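Search the magazine Enter keywords Search

My Summer of Teaching a Robot to Put Away the Dishes

I dropped a mug in the first ten minutes. Well, the robot dropped it, but my hands were on the controls, so I'm taking the blame. It bounced once on the tile and lost its handle, and the woman training me slid a dustpan over with her foot without looking up from her laptop. I gathered this was a normal morning.

I'd come to Brernance, a small robotics outfit on the second floor of an old seed warehouse in Brostlow, to find out what it's like to teach a machine by hand. I pictured code. What I got was a stool, a pair of handles on jointed arms, and a foot pedal. You move the handles, and a few feet away a much bigger pair of arms does the same thing. Close your fingers and the gripper closes. Press the pedal and everything you do gets saved as one try, which the people there call a demo. Do enough demos of the same chore and the software starts to pick up the pattern.

Enough, for the mug chore, was 200. I did 49 of them before my shoulders quit on me in the middle of the afternoon, and I was told that was very good for a beginner (I've decided to believe it).

The thing I couldn't get over was how much I know about mugs without knowing it. At home I hang one up while talking on the phone and looking for the cat. Through the handles, I had to think about every single piece of it. Where's the peg? Which way is the handle facing? Am I going to knock over the stand on my way out? You can't feel anything, either, at least not on this setup, so you're watching the fingers like a hawk and hoping. My first good one took so long that I cheered, and the pedal was still down, and the microphone on the desk picked it up. So there's a cheer in the notes now.

There's also another way of doing it, where you grab the arm itself and walk it through the motion. They let me try that too, on a machine across the room they call Magnusson. It's lovely! It feels like dancing with somebody very heavy and very polite. But your own body is always in the way, and with two arms to move you run out of hands pretty fast, so for kitchen work it's mostly the handles.

By August I was going in a few mornings a week, long after I had what I needed for this story, and I'd graduated to plates. Plates are mean. They're wide and they tip, and if you pinch one a little off center the whole thing swings down and you have to start over. I got a lot of advice about this. The best of it was to slow down before the grab and then stop fussing, because the robot learns your fussing too. One trainee had a habit of wiggling the gripper before every pickup, and for weeks the robot wiggled as well, like a golfer. 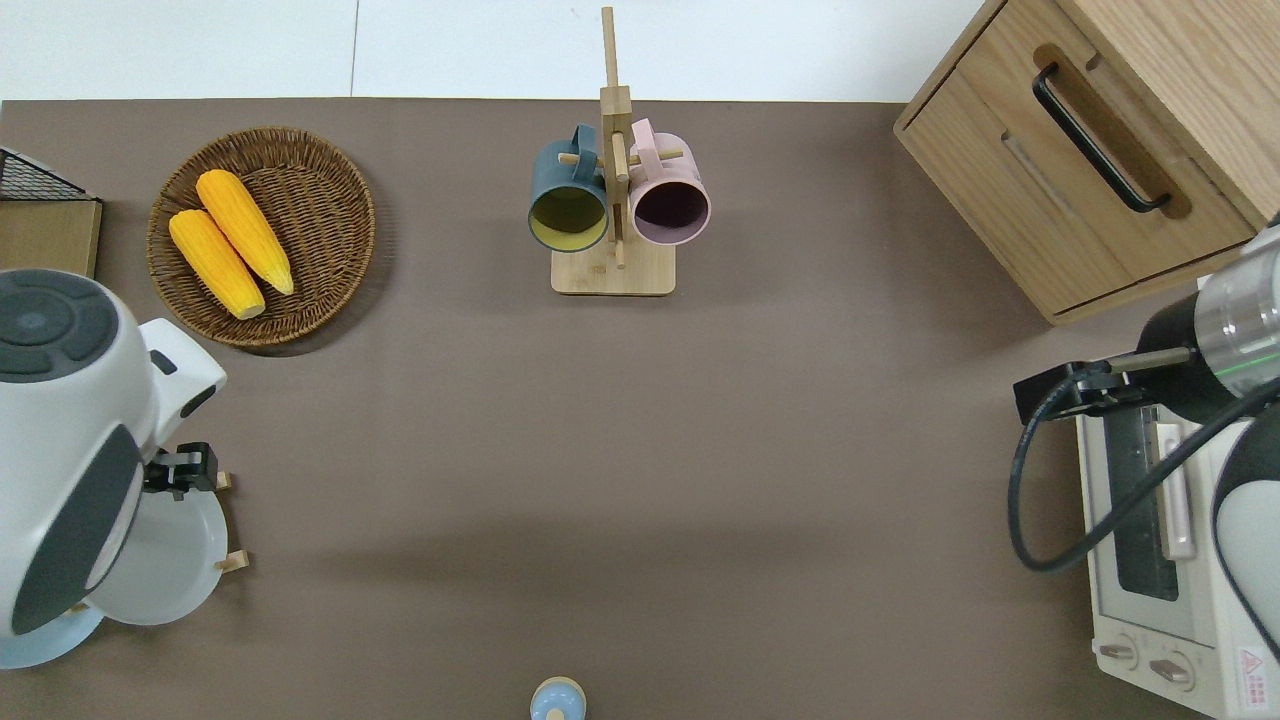

Plate in the gripper, mugs on their stand, corn in the basket.

The project has a name, Trernier, and a goal I found surprisingly modest. They want a robot that can tidy a kitchen counter it has never seen before. It doesn't have to cook, and it doesn't have to chat with you. To get there they keep changing the table: different dishes, different spots, the lamp moved over a foot. I asked how many kitchen demos they had so far and was shown a spreadsheet with 329 rows for plates alone, 187 of them marked "keep." The rest had something wrong with them, a bump or a long pause or a sneeze. A few of the bad ones were mine. Okay, more than a few.

On my last visit they let me sit with my hands in my lap while the robot tried the mug chore by itself. It reached out, paused, came in a little low, backed up and came in again. I knew that move. I come in low every time, and I back up exactly like that. It got the mug onto the peg on the second try, and I yelled again, and this time the woman with the laptop did look up.

I've been loading my own dishwasher very slowly ever since. My husband has asked me to stop.

Contact us | Subscribe | Copyright, all rights reserved | Back to top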